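I've been using Ukach for 6 weeks now, mostly in the evenings with a mug of tea and a sink full of dishes behind me, and I think I'm ready to say something useful about it. It's a desktop program that puts a simulated robot arm on your screen and lets you try to teach it small jobs. I bought it because I want a machine to fold my laundry before I retire, and I wanted to find out for myself how far off that is (far! but more on that further down).

Setup was easier than I expected. The installer is big, my laptop fan screamed the whole time, and then it asked me to pick an arm and a practice set. I went with the plain starter set. You get a white arm hanging down from the top of the window, a blue-gray background, and that's your workplace. No pretty kitchen, no cartoon living room. I sulked a bit about that at first, then got over it, and now I prefer it. My laptop certainly does.
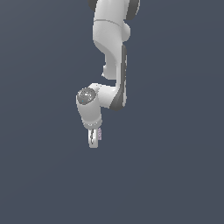
So can a robot arm do chores around the house yet?

It can do small pieces of some of them, if the things it has to pick up are where it expects and somebody has already worked out the moves. A whole chore, start to finish, in a normal messy home, is still too much for anything I've tried or seen for sale at a price I could pay.

I say that as a person who really wants the other answer. I started with the cube exercise, and I was so sure I'd be through it in an evening. You bring the gripper down, open it, line it up, close it, lift. My nephew's toddler does this with blocks all day long! It took me two evenings to get a grasp I could repeat, and most of that time went into getting the hand turned the right way. When I reach for a sponge I don't think about my wrist at all. With an arm you think about the wrist constantly, and then you think about the elbow, which has wandered off somewhere silly while you were busy with the wrist.

Ukach is good at showing you this. You can swing the view to any side, and I'd tell any beginner to do it before every single attempt. From the side I'd be convinced I was dead on target, and then I'd go around to the front and find I was way off. Switching views is one key and it's instant. I wish the undo were that quick.

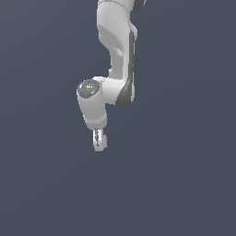 The playback slider deserves a mention too, because it's the thing I use most. Every attempt gets saved, and you can drag back through it a little at a time and see where your plan went wrong. I've spent whole evenings in there. The labels on the slider are tiny, though, and there's no way to add a note to a moment you want to come back to, so I keep a paper pad next to the keyboard like it's 1994.

Now for the grumbles. The manual was clearly written by people who already know everything in it. There are 30 pages on joint limits and a single paragraph on how to save your own exercise, and that paragraph sends you to a menu that has since been renamed. Importing objects is fussy. I tried a bowl, which loaded as something the size of a bathtub, and a dish towel, which loaded stiff as a board. Soft things are an add-on called Erilus and it costs extra. I did the free trial. My towel drooped very nicely and my laptop slowed to a crawl, and I still couldn't get a fold out of it that my mother would have accepted.

I also spent a while with Mets, the free one everybody on the hobby boards recommends. It has nicer rooms (there's a whole pantry!) and it's more fun for the first hour, but I found the gripper mushy and I lost 2 saved projects to crashes. If you just want to poke around, start there. If you want to understand why picking up a small square thing is such a headache, Ukach is the better teacher by a good margin.

A friend of a friend works at a packing shop that tried out a real arm for loading trays, and the story I got from her matched what I'd been learning at my desk. Same box, same spot, fine. Switch to a slightly different box and a person has to come over. That's a shop floor, too, where they get to decide where everything goes. In my house the socks decide. 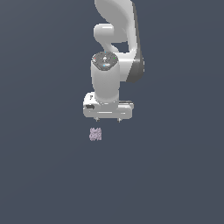

What I'd love in the next version is clutter. Let me drop a pile of mismatched stuff in there and see how I do. Right now the starter exercises are tidy, which is great for learning and not much like my counter on a February morning. Grirum, the company behind it, has a wish list on their site where you can vote, and clutter is sitting near the top, so go vote if you have the program.

Would I buy it again? I would, as a hobby and as a cure for believing every video of a robot making breakfast. I wouldn't buy it thinking it'll get you a helper at home any sooner. I'd give it four stars out of five, with the missing one going to the manual. It runs fine on an older laptop as long as you stay away from the soft stuff, and please get a mouse with a proper wheel, the trackpad will drive you up the wall.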